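Ararley Seed Library
Progress report to the Sesbridge Fund, second instalment
Prepared by Philomena Mac Giolla, project lead

Where we are

We are now past the halfway point of the grant and I'm delighted with how it is going. When I wrote in January we had a rented room, a borrowed chest of drawers and a lot of good will. Now the library is open two afternoons a week, the catalogue is usable (if not pretty) and people we have never met before are coming in to ask for beans. The first borrowing season closed at the end of May with nearly 400 packets lent, against the 200 we put in the application. I had thought 200 was ambitious!

Borrowing works as we set out in the original plan. Anyone can take up to nine packets in a season, they sign the card, and if the crop does well they bring seed back in the autumn. We did change the card after the first month. The old one asked for the Latin name, and people were leaving the desk without borrowing anything because they were embarrassed not to know it. The new card asks for the name on the packet and the date. Borrowing picked up almost at once.

Collection

The peas and climbing beans are the strongest part of the collection and the part I would show off first. We have good stocks of a tall purple-podded pea that has been grown on the Nokorari allotments for longer than anyone there can remember, and three families have given us seed from their own lines of it. They are noticeably different from each other in height and we are keeping them separate for now.

Tomatoes are fine. Lettuce is fine. Squash is a problem, because they cross so readily and we can't vouch for what comes back. For this year we are lending squash from bought seed only and asking people to eat the results and not return them. I would like to run a hand pollination session next summer and have put it in the draft plan for year two.

Carrots and parsnips: germination was poor. We tested a sample from each jar on damp kitchen paper and the parsnips barely moved. Parsnip seed doesn't keep and ours was older than we had been told, so the whole jar has gone on the compost and we start again with fresh.

Storage and drying

The Zuccaro cabinet arrived in March, six weeks late, and it has been worth the wait. The drawers are shallow and the seals are good. The humidity reading inside has stayed steady through a very wet spring, even with the door opening and closing all afternoon. The jars for long-term stock live in the bottom section with a sachet of silica gel in each. Drying is done in the back half of the room, away from the radiator, and everything is spread thinly and turned daily until it snaps or shatters as it should.

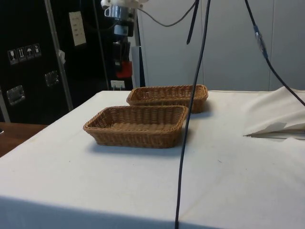 Will the library be able to supply itself by the end of the grant?
For peas, beans, tomatoes and lettuce we expect to, provided that returns this autumn are reasonable. Onions, leeks and the root crops take two years to set seed, so we will still be buying those in for a while after the grant ends, and the year two budget allows for it.

Workshops

Our seed saving evenings have been full every time. The one on beans overran by an hour and I had to turn the lights off to get people to go home. The primary school at Ararley came for a morning of threshing, which was noisy and wonderful, and their teacher has asked for a repeat with the older class. We had planned a session on labelling and record keeping and very few people signed up for it, so I have folded that material into the others.

The evening planned for Nokorari had to be put back when the hall roof leaked. It is rebooked for September and I will report on it next time.

Spending

We are slightly under on equipment and slightly over on printing. The overspend is nearly all down to the reprinted cards and a second run of packets. With your agreement I would like to move what is left of the equipment line across to cover it, and no extra money is being asked for. Receipts are in the folder that goes with this report.

Next steps

Returns open in September. Before then we need to finish cleaning the donated broad beans, get the catalogue on to the website and write the one-page guide to saving pea seed that so many borrowers have asked for. I have a draft of that and would be very happy to send it to anyone at the Fund who gardens.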